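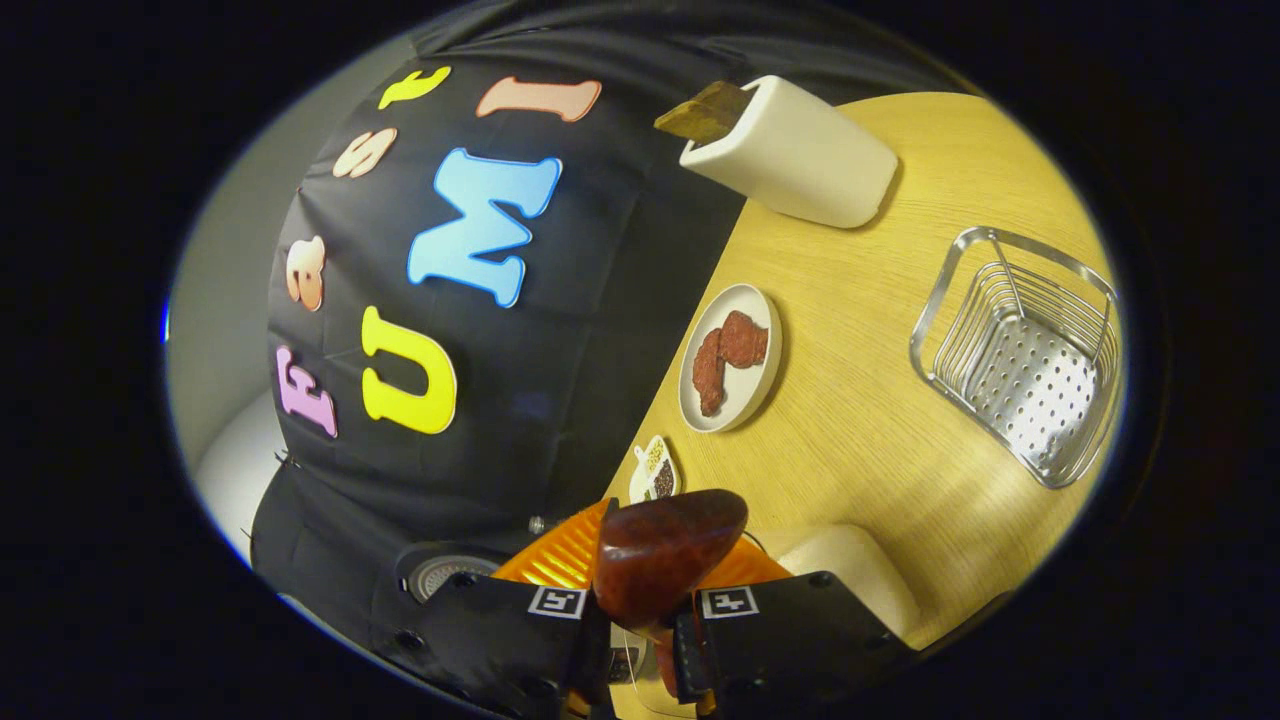 CLUB NEWS | WOMEN'S FOOTBALL

Zarirbridge Women sign two-season shirt deal with Filance and open the East Stand for the cup tie

I've been itching to get this one out the door, so forgive me if I run on a bit. Zarirbridge Women have a new front-of-shirt sponsor, a new training ground arrangement and a home draw in the cup, all inside the same month, and I've had my phone glued to my ear since breakfast.

Let's start with the shirt. Filance, who many of you will know from the boards behind the north goal, have signed up as our main partner for the next two seasons. It's the first time the women's side has had its own shirt sponsor (until now we wore whatever the men's team had agreed to, down to the sleeve badge). The money goes straight into the women's budget. I asked for that to be written into the agreement and Filance said yes before I'd finished my sentence, which made for a very short meeting!

The home kit stays green with the white collar. The away kit is changing, and I've seen the sample, and I'm not allowed to tell you the color. Both go on sale in August at the club shop, and kids' sizes will be there from the first morning this time. Last year's wait for them was too long and I heard about it from plenty of you at the gate.

On to the training ground. From preseason on, the squad will work at the Dewulf fields four times a week, with full use of the gym and the treatment room. Up to now we've had evening slots only, and our players have been coming straight from work or class and getting home close to midnight. We'll now have two daytime sessions as well. Our head coach has wanted this for as long as she's been here, and she has already drawn up six weeks of preseason and pinned it to my office door without asking.

Now for the cup! We've drawn Skitham at home in the second round. If you were there for our last meeting you'll remember it, a 2-2 draw in sideways rain with a penalty saved in stoppage time, and 384 of you packed along one touchline because that was all we had open. I loved that night, but I didn't love turning people away.

So we're opening the East Stand. That gives us 758 seats under a roof, and I want to see every one of them taken. Season ticket holders get in on their existing cards. Everyone else can buy at the ticket window or through the club website, and under-16s come in free with a paying adult. Gates open at 5:30 p.m. and we kick off at 7. The food stand on the east side will be running too (yes, the pies are back, and yes, there's a meatless one).

A quick word on the team itself. Our captain has signed again for next season, and so has our first-choice goalkeeper, who had offers from bigger clubs and turned them down. We're still looking for a left-sided defender and we're talking to a couple of players. I won't say more than that until there's ink on paper. Our under-18 side also has two players moving up to train with the first team all summer, and if you've watched them on a Sunday you'll have a pretty good guess which two.

Parking by the ground will be tight on cup night, so please use the lot behind the school and walk across the footbridge. Supporters coming from Skitham should use the south gate, where there'll be a separate ticket window.

Reporters who'd like a seat, a team sheet or a chat with the coach or captain can write to the press office through the club website. Please get requests in by noon the day before the match. Photographers will need a bib, to be picked up at the main entrance.

Issued by the press office, Zarirbridge Women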